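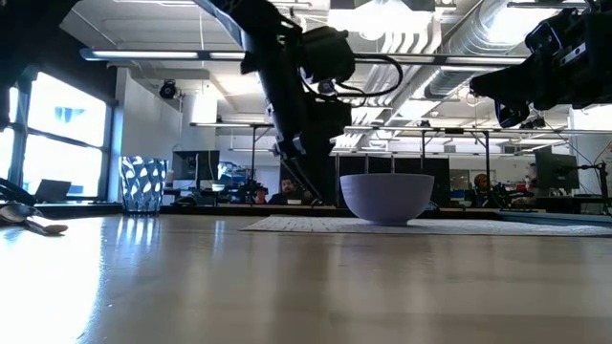

Ticket 248
Subject: White rings and sticky feeling on the beige table after the new finish
Location: Trirkby building, upper room, table beside the large window
Status: Closed, with one open point
Category: Furniture and surfaces

First report

Hello, I am writing about the beige table near the window. Since it got the new glossy finish, we have marks that do not go away with normal wiping. They are pale rings, the size of a glass bottom, and one larger ring where a bowl was standing. When I put my hand flat on the surface it feels a little sticky, mostly in the afternoon. The placemat with the gray lines also holds to the table, and it makes a small noise when I lift it.

What I already tried: a damp cloth, then a dry cloth. The rings became weaker for one hour and then came back the same. I did not use any spray, I was afraid to make it worse.

The other table, by the door, has no such problem. It has the old finish.

Reply from Facilities, Olton

Thank you for the clear report. Please can you tell us the following.

When was the finish put on, and which product was it? Do the rings appear under cold things, hot things, or both? Does the surface take a mark from your fingernail?

Until we know more, please do not use any cleaner with alcohol, and do not leave anything standing there overnight.

Answer from reporter

The finish is Listden gloss, two coats. I found the can in the cupboard under the sink. The second coat was put on a Friday and on the Monday the table was already in use with the dishes on it. I did not know this when I wrote the first report, I asked for it afterwards.

Rings: both. The strongest one came from the blue glass with the leaf pattern, filled with cold water. It has a thick bottom and it is heavy when full. The ring from the lavender bowl came after warm soup, but there was no placemat under it that time. The bowl has quite a narrow foot, so the ring is smaller than you would think from looking at the bowl.

Fingernail: yes, if I press hard. Near the window it is softer than on the side to the wall. I pressed only at the corner where it will not disturb.

Reply from Facilities, Olton

Then we think the finish is not fully hard. Dry to the touch is one thing, but to be ready for dishes it needs more time, and two coats need more than one. The marks are probably moisture that went into the soft layer. It can often be repaired without sanding.

Please do these steps in this order:

1. Take everything off the table, also the placemat and the cutlery.
2. Wipe once with lukewarm water and a very small amount of dish soap. Wipe again with clean water. Dry with a cotton cloth.
3. Leave the table bare for 4 full days. Window open a little in the daytime if the weather permits.
4. Write down the room temperature in the morning.
5. After this, press with the fingernail again, same corner, and tell us.

Do not use a hair dryer. We had a case with a shelf where somebody did this, and the finish made bubbles.

Log, kept by reporter

Day 1. Table cleared. Dishes moved to the shelf by the door. Washed as described. The rings are easier to see now when I look from low against the light of the window. From above I almost do not see them.

Day 2. Morning 64 degrees. Still a bit sticky. Window open until lunch. I found a spoon back on the table at two o'clock and took it away. Put a paper note: "Please leave empty, finish is drying."

Day 3. Morning 63 degrees. It rained, window stayed closed. No change that I can feel.

Day 4. Morning 66 degrees. Less sticky. The small rings are weaker, I would say half. The one from the blue glass is still there.

Day 5, after the waiting. Fingernail leaves no mark on the wall side. On the window side there is a very light mark. The bowl ring is gone or I cannot find it anymore.

Reply from Facilities, Olton

This is good progress. Please wait three more days for the window side. For the last ring, put a dry, folded cotton cloth on it and press with an iron on the lowest setting, no steam, 40 seconds, and then look. Try it first at a place which is usually covered. Stop if there is any smell.

Answer from reporter

I waited the three days and then did the iron. The first time there was almost no difference. The second time the ring went from white to a faint shadow. I stopped there, because I do not want to spoil the rest. With the placemat over it, it is fine for me.

The fingernail test is now good on both sides. The placemat lifts without noise.

One question remains. In strong daylight the table looks streaky near the front edge. It is long soft streaks, not rings. I wiped them and they stay. Is this also from the moisture?

Reply from Facilities, Olton

We came by on Wed 26 October and looked at it together with you. Some of the streaks are only reflection, they move when you move your head. Two of them stay in place, and these are brush lines in the top coat. They are in the finish itself and cleaning will not remove them. To take them out we would need to sand with 300 grit and put on a new coat, and the table could not be used for at least one week. We propose to do it in December, when the room is closed.

From now on, please use a mat or coaster under every glass and bowl, also the cold ones. The tumbler should have its own coaster, the placemat is not wide enough for both things if the bowl is in the middle.

Final note from reporter

Agreed for December. I bought two cork coasters from Tesfamariam, the shop at the corner, and I will send the receipt separately. The opened can of Listden is still under the sink — please tell me if I should keep it for the new coat or if you bring your own.

Ticket closed by Facilities. Open point: can of finish, answer to follow.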